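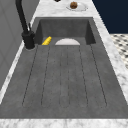
Section 4: Setting up the sink station

This section is for the kitchen crew at Sirndale and anyone else bringing a Jikel arm into a working kitchen. You don't need to have touched a robot before. If you can set up a dish pit for a lunch service, you already know most of what the arm needs to be told, and the rest you'll pick up in a shift or two.

We practise every sink job in Hodia, the simulator, before the arm tries it at a real bench. The practice kitchen has a dark grey sink with a long grooved drainboard, a black tap on the left and a white plate on the marble behind the basin. The job we start everyone on is food recovery: find the food item, pick it up, put it on the plate. It sounds tiny, and it is, but it has reach, grip, a deep basin wall and a round-edged target all in the one move, and it's a great way to learn how the arm thinks!

4.1 Before you start

You will need:

The Hodia tablet, charged
Your own crew login (please don't share the shift supervisor's)
The Worku task sheet for your station
A bench with 800 mm of clear space on the side the arm is mounted

Caution: Practice mode and live mode use the same start button. Check the colour bar along the top of the tablet. Blue is practice. Orange is live, and the arm will move.

4.2 Running the job in practice mode

1. Log in and choose Practice, then Sink, then Food recovery.

2. Wait for the kitchen to load. The first load after an update can take a few minutes, so start it and go get your apron on.

3. Tap the item you want moved. An outline will come up around it. If the outline takes in part of the basin wall as well, tap Redo and try again closer to the middle of the item.

4. Tap the plate. This sets the drop point. You can drag it – handy when there is already something on the plate and you want the next piece beside it.

5. Press Preview. You'll see a line showing the path from the basin up over the back edge and across to the counter. Follow the line with your eyes all the way through before you accept it. The place to look hardest is the left side, where the path can swing near the tap.

6. Press Run.

7. When the run ends, mark it Good, Messy or Missed. Use Messy freely. A piece that lands on the rim of the plate is Messy. A piece that lands on top of another piece is up to you, and Ilona Vörös, our kitchen lead, would like a short comment either way.

Note: The item tray lets you swap in different foods. Round brown ones and long yellow ones behave quite differently when they're gripped, so do a few of each. Long items should be picked across the narrow part. Round ones can be picked from any side, but they like to roll.
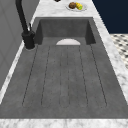
4.3 Checking the finish

A finished run should leave the food resting fully inside the rim of the plate and the drainboard clear. Turn the view with two fingers and look from the drainboard end, then from the right. From straight overhead everything looks flatter than it is, and more than one of us has called a run Good that was hanging half off the edge.

Then check the score panel:

Placement – how close the item came to your drop point
Clearance – how near the arm passed to the tap and the basin walls
Grip – how hard the item was held, and whether it slipped

Any clearance warning means the run doesn't count toward your sign-off, even if the food ended up exactly where you wanted it. Move the drop point or choose a new approach and run it again.

Between us, the crew logged 2,461 practice runs before the arm was switched on at the bench, and the marks you gave (and the comments, some of them pretty colourful) are what set the approach heights it uses now. That was dishwashers, prep cooks and servers on quiet afternoons. Please keep them coming.

4.4 Moving to live mode

Caution: Live mode must be started by two people, one at the tablet and one within reach of the stop button.

1. Turn the tap off and swing the spout clear of the basin.

2. Take knives, peelers and glass out of the sink by hand. The arm is not cleared for any of these.

3. Put the plate on the counter behind the sink and press Find plate.

4. Set the speed to Slow. New logins are held to Slow for the first 17 live runs and there's no way around it, so don't spend time looking for one.

5. Call "arm on" loudly enough for the pass to hear.

6. Press and hold Run until the light on the base turns steady.

If the arm stops mid-move, leave it where it is. Press Stop, wait for the light to go out, then guide it back by the grey handle. Don't pull on the fingers. Items over 600 grams will trip the weight limit and should be lifted out by hand.

4.5 What changes on your shift

People ask this one first, so it probably belonged at the top. The arm takes the reaching and the picking-out, the part that had us bent over a deep basin at the end of every service. It does not take the washing, the checking or the calls about what gets kept and what goes in the bin. Those stay with the crew.

The sink position is now called station lead, and it rotates. Whoever is on it runs the tablet, watches the arm and can stop it at any time for any reason without asking. You won't be asked to justify a stop. We do log them, and we read them together on Friday before the lunch setup.

The best surprise so far has been the teaching. Some of our longest-serving dish hands are now the ones showing cooks how to set an approach, and they're very good at it – years of knowing how a slippery thing behaves in a sink is exactly the knowledge the arm was missing.

If you'd like extra practice time, sign the sheet beside the tablet charger. Sessions are paid at your normal rate. For drying racks and stacked plates, go on to Section 5.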